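To: cullwood-residents list
From: Nikola Kolev
Subject: Re: [cullwood-residents] Night patrols on the Breklow road

Quick reply, on my phone between shifts, sorry for typos.

> At the last meeting it was said that the Carrasco group would
> hand in its radios and stop the roadblocks if the district
> agrees to their terms. Can someone who was there please say
> what the terms are? I have heard three versions. Also is it
> true that shop owners are still paying 300 a month?

Was there, back row, took notes. Terms as read out:

- no charges over the July roadblock
- the Elar bridge post goes back to regular police, not the reserve unit
- their men get first pick of the 30 warden jobs
- grazing fees frozen until the next council

That's it. Nothing about land, whoever told you land was mixing it up with the Breklow letter. Different letter, different people.

District man did not say yes. Did not say no either. Said he would "carry it up." Somebody shouted carry it where and he sat down.

On the money. Yes some shops still pay. 300 is what I heard for the big ones on the main street, less for the stalls. The petition to end it has 392 names now, would like over 2,000 before it goes to the governor's office. Sheets are at the pharmacy and the school gate. Sign once please, we had to cross out doubles last time and it looks bad. 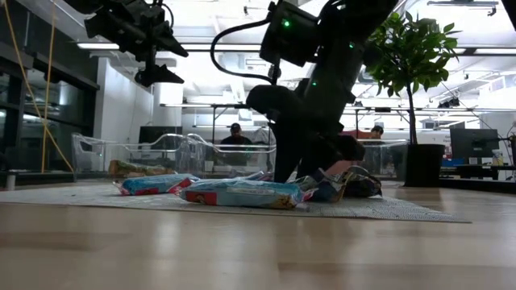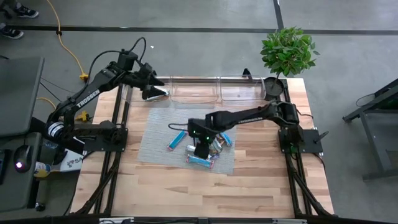 Chip bags on the rug, clear bins on the table.

Other thing. Please stop forwarding the voice message about an attack on the Elar bridge. I called my cousin who lives right by it, he was eating dinner. The message is from last year, you can hear them talk about the old commisioner in it. My mother didn't sleep.

Patrols: the police said two cars on the Breklow road after 9 pm. I drove it twice this week, saw one car, parked, lights off. If you drive it at night write down the time and where you saw them, or didnt, and send to me off list. Want a proper log before the next meeting so we aren't just complaining.

Also who has the key to the hall?? The door was locked at 6 and we stood outside half an hour.

Will send the full notes when I get to a real keyboard. My writing is terrible so may take a day or two.

Nikola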